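Open afternoon at the Follden show flats

We went over to Follden in July for the open afternoon at the new rental flats, the ones Prelley have been letting since spring. It is 40 minutes on the bus from Ratow and the stop is right outside. Francine Morin met us at the door, took names and sent people up in groups of nine.

Two flats were open, both on the second floor. The first was unfurnished, so there was not much to see beyond the kitchen units and the boiler cupboard. The hall is narrow. Tanner Dufour had brought a tape measure and got as far as the bathroom before the next group came up behind us.
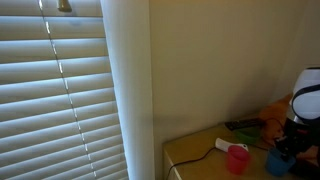

Window coverings are included in the rent, and I had wanted to see them because our present place came with bare rails. Solange Beaudoin, who was showing the furnished flat, said tenants may change them but must keep the originals. They are white horizontal blinds with wide slats, and with the slats partly open a good deal of daylight still gets between them. The walls are a plain cream and the table is a pale tan wood, a bit glossy, with a rounded front edge. It had a black TV remote on it, towards the wall. I would keep the blinds and probably put up curtains in the bedroom.

The furnished flats cost more, and the deposit is 300 higher. Heriberto Maldonado asked about heating bills and was told the figures would be sent on — they have not come yet. Parking is one space per flat, behind the building, and visitors use the road.

Tea was downstairs in the lobby until four. We picked up the floor plans and an application form, and caught the bus back just after. The next open afternoon is at the Vachon building, and names can be left with Francine at the Follden office.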